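Fimness Workrooms
Shared workshop and meeting floor: monthly fire, electrical and trip hazard checklist
April sheet, with inspector's comments

Inspected by: Estíbaliz Arroyo
Accompanied by: Aurelio Montoya (ground floor only)
Start: Thursday, 8.40
Areas covered: entrance lobby, stair, corridor, workroom A, workroom B, kitchen, paint store, rear yard
Areas not covered: roof void (hatch key not on the hook)

Marking used on this sheet
P = pass
A = pass with action, date to be agreed
F = fail, item not to be used until cleared
N = not inspected

Comments follow the item they belong to. Where a line has no comment, nothing was found that needed writing down.

1. Means of escape

1.1 Front door opens outwards without a key from inside: P
1.2 Rear yard door opens without a key from inside: A
1.3 Corridor clear to full width: F on arrival, P at end of visit
1.4 Stair nosings fixed and visible: P
1.5 Escape signs in place and facing the right way: A
1.6 Assembly point sign legible from the yard door: P

Comment 1.2. The push bar works but has to be pressed at the hinge end. Pressed in the middle it moves and the top bolt does not withdraw. The bar is a Mostach unit and the linkage screw has backed out. Tighten, then test at three points along the bar. If the bolt still sticks, replace the linkage and leave the bar itself alone.

Comment 1.3. Flat-packed shelving had been left against the corridor wall opposite the kitchen. Remaining clear width was 540 mm. Shelving moved to workroom B during the visit. The same entry appears on the last sheet with different goods. A strip of yellow floor tape on the wall side would make the limit plain to anyone delivering.

Comment 1.5. The sign at the foot of the stair points left, towards the kitchen. It should point right. It was probably refitted upside down when the ceiling was painted.

2. Fire doors

2.1 Workroom A, door closes fully from any angle: P
2.2 Workroom B, door closes fully from any angle: F
2.3 Kitchen, door closes fully from any angle: P
2.4 Paint store, door kept locked: P
2.5 Seals and smoke strips unbroken: A
2.6 No wedges in use: F

Comment 2.2. The closer on workroom B brings the door to within a hand's width of the frame and stops. The closing speed screw has been turned right in, presumably because the door used to slam. Open the screw a quarter turn at a time until the latch engages from a 50 mm opening. Do not oil the closer.

Comment 2.5. Strip missing on the lower hinge side, kitchen door, over a length of 200 mm. Paint on the strip at the head of workroom A. Painted strip counts as damaged and is to be replaced with the same pattern.

Comment 2.6. Rubber wedge under workroom B door. Removed and handed to the front desk. If users want this door open in the daytime, a hold-open device that releases on the alarm is the permitted method. A quotation from Segura is on file from last autumn and may need renewing.

3. Extinguishers, blanket and alarm

3.1 Extinguishers hung on bracket, pin and seal intact: P
3.2 Gauge needle in green: A
3.3 Kitchen blanket accessible, tapes hanging free: P
3.4 Call point tested, sounder heard in all rooms: A
3.5 Panel shows no faults: P
3.6 Log book up to date: F

Comment 3.2. Foam extinguisher at the rear door sits on the line between green and red. Call out the service firm now and do not wait for the annual visit.

Comment 3.4. Test made from the lobby call point. Sounder is faint in the paint store with the door shut. The store is not a place of work and is entered for short periods only, so this is not marked as a fail. Refer to the alarm engineer at the next service.

Comment 3.6. Weekly tests not entered since the page was turned in March. The panel memory shows that the tests were made. Copy the dates from the panel into the book and sign against each as a late entry.

4. Electrical, visual only

4.1 Sockets and switch plates uncracked and tight to wall: A
4.2 Leads free of cuts, tape repairs and crushed sections: F
4.3 No extension lead plugged into another: F
4.4 Coiled reels fully unwound in use: P
4.5 Distribution board accessible, cover closed: P
4.6 Residual current device trips on test button: P
4.7 Portable appliance labels in date: A

Comment 4.1. Double socket behind the door in workroom B has one fixing screw missing. The plate moves when a plug is withdrawn. Isolate before refitting, and check that the cable behind has not been nipped.

Comment 4.2. Lead on the Jeseck floor fan has been repaired with insulating tape near the plug. Plug cut off, fan tagged and placed in the paint store. A taped repair is a fail whatever the condition of the tape.

Comment 4.3. Two four-way blocks in series under the window bench, workroom B, feeding a kettle and a glue gun. Separated. The kettle is to go back to the kitchen, where there is a fixed socket for it.

Comment 4.7. Labels on the kitchen fridge and the laminator have run out. Neither shows damage. They may stay in use until the tester's visit, provided that visit falls within 40 days.

5. Floors and walking routes

5.1 Hard floors free of raised edges and loose sections: A
5.2 Mats flat, with bevelled edges: F
5.3 Spill kit stocked: P
5.4 Leads crossing a walking route covered or taped: A
5.5 Space around tables enough to pass behind a person standing: A
5.6 Table edges and corners free of splinters: P

Comment 5.1. Raised edge at the threshold between corridor and kitchen. The metal strip has lifted at one end. Refix with countersunk screws. Adhesive was used last time and has let go.

Comment 5.2. Lobby mat curls at two corners. It has been turned over once already and is now worn on both faces. Replace.

Comment 5.5. Smooth, patterned floors make it hard to judge where a lead or a dropped offcut is lying, more so for a person whose hands are full and held out in front at a table. Standing places should be kept clear on all sides, and bags should go on the hooks or under the table, well back from the feet.

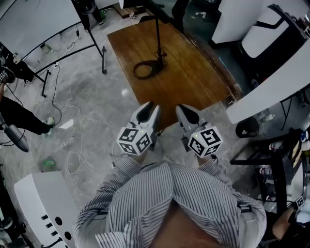 Maite Pastor asks that the note on bags be dropped or reworded, as the hooks in workroom B are full by mid-morning and people have been told off for using the chair backs as well. She would accept a low shelf by the door, paid for out of the room charge, and thinks the lead covers matter more than the bags do.

Reply to the above. The wording stays for this month. Hooks are fixed to a stud wall and more can be added on the same rail without further drilling into the studs. A shelf by the door would fall inside the door swing and cannot be agreed in that position. The wall beside the sink is free. On lead covers there is no disagreement, see 5.4.

Comment 5.4. One lead crosses from the wall socket to the centre table in workroom B. It was taped, but along one edge only, and the free edge had begun to roll. Rubber cover to be bought in the low profile type. Tape is accepted for a single day's use and should be lifted at closing.

6. Storage and manual handling

6.1 Racking fixed to wall: P
6.2 Heavy goods between knee and shoulder height: A
6.3 Step stool sound, feet present: F
6.4 Paint store contents listed on the door: A
6.5 Waste emptied, rags in lidded metal bin: P

Comment 6.2. Boxed tiles on the top shelf, workroom B. Bring down to the second shelf. Two people for the lift.

Comment 6.3. One rubber foot missing from the kitchen step stool. Stool tagged. The feet are a stock size and can be bought singly.

Comment 6.4. The list on the door has two products that are no longer in the store and lacks one that is. The data sheet for the missing product, a solvent-based floor sealer, was found in the office drawer. Add to the list and file the sheet in the red folder.

7. Kitchen and washing

7.1 Hot water at tap within limit: P
7.2 First aid box complete and in date: A
7.3 Extract fan runs and grille clean: A
7.4 Nothing stored on or over the hob: P

Comment 7.2. Eyewash pods expire this month. Large dressings used and not replaced.

Comment 7.3. Fan runs. Grille carries a film of grease and lint. Wash in hot water with detergent, dry fully, refit with both clips. One clip was loose in the cutlery tray.

8. Rear yard

8.1 Gate opens from inside without a key: P
8.2 Bins clear of wall and windows: A
8.3 Drain cover seated: P
8.4 Outside light works on sensor: N

Comment 8.2. Paper bin is against the wall directly under the workroom A window. Move to the far fence and chain there.

Comment 8.4. Could not be tested in daylight. Covadonga Bustamante locks up in the evening and has agreed to note whether it comes on.

Actions carried forward

Workroom B door closer: Aurelio Montoya, before next letting
Rear door push bar: Aurelio Montoya, same visit
Socket plate, workroom B: electrician
Foam extinguisher: service firm, call placed
Log book late entries: front desk
Lobby mat, rubber lead cover, stool foot: one order, Lucía Sarmiento
Additional hooks on existing rail, workroom B: Lucía Sarmiento to price
Stair sign: corrected during visit, no further action
Roof void: to be inspected when key is returned

Copies to the front desk folder and the noticeboard by the kitchen. Remove the March sheet from the noticeboard when this one goes up.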